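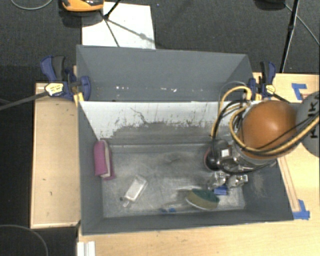

Is 70 percent good or bad for picking out of a bin?

Our method picks one item at a time from a cluttered bin. With grasp scoring alone it managed 70 percent. We added a step that nudges things away from the walls first, and the number didn't move. My advisor calls this "a result." Clear items are the worst offenders, and anything lying by the near wall comes second. Do I report one average or split it up?

Posted by Hiwot Ayele

Split it. An average over sponges and see-through bottles tells me how many sponges you own. Report success by item and by distance to the nearest wall, and say how many attempts went into each cell. My bet is that the nudge helps the opaque stuff and shoves the clear stuff into a corner, and the two cancel out. Also, what counts as a success? In our group it was "lifted and held for 3 seconds" until June, when we found out one student had been counting 2. We reran everything. Morale was high.

Yamuna Venkataraman

70 is fine, we got less. Have you tried a different gripper

Adel Fahmy

Before anyone buys hardware: fix your starting layouts. We use 12, each with a printed overlay, and run both methods on every one. If you dump the items in fresh each time, you're mostly measuring the dump. Log the failed nudges too. Reviewers ask, and "we didn't keep those" goes over badly.

Esmaeil Ebrahimi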